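**Hornard Tabletop Clearing Module**
Product page, revised November 30, 2023

The Hornard module is a control package for two-armed robots that clear mixed items from a table. It is supplied as a policy file, a runtime and a calibration kit. Tekin and Luvley grippers are supported without changes to the wrist mount.

The method behind it is staged imitation. An operator guides both arms through a full clearing run, and the recording is split at each grasp and each release. The policy is then trained on the pieces and on the joins between them. At run time a small selector decides which item to take next and which arm to use. No object models are needed, and the bin may be moved between runs.

Earlier releases treated everything on the table as waste. From version 6 the selector carries a keep class, trained from runs in which the operator left items where they stood.
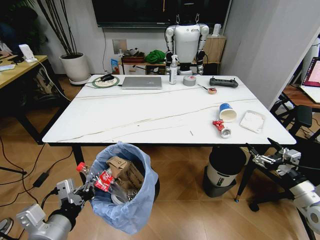 *Nidia Marulanda*

A drinks can held over a lined bin is the release stage, where most of our early faults occurred. The paper cup and the crushed can on the table belong to the waste class. The closed laptop, the mouse and the spray bottle belong to the keep class, as does the roll of tape.

**Test results**

The reference policy was trained on 1,000 recorded runs at our Kasildale site. It was then tested on 161 table layouts that did not appear in training. A layout counts as passed when all waste is in the bin and no kept item has been shifted from its place. Crushed cans are harder than whole ones, as the grasp point varies with the dent. Flat packets remain the weakest case and should be checked by hand after a run.

Removing the selector and running the pieces in a fixed order gave worse results on every layout with more than one kind of waste. Nidia Rengifo repeated this comparison in May with a second pair of arms and found the same pattern.

**Requirements**

- Two arms with parallel grippers
- One head camera with a clear view of the table and the bin opening
- Bin rim below table height, within reach of at least one arm
- About 70 recorded runs to adapt the policy to a new table

**Limits**

Open liquids are not supported. Glass is assigned to the keep class by default, and this setting is locked in the standard licence. Thin bin liners can catch on the fingertips at release; the liner should be folded over the rim and pulled tight before each session.

The calibration kit must be used again after any change to the camera mount.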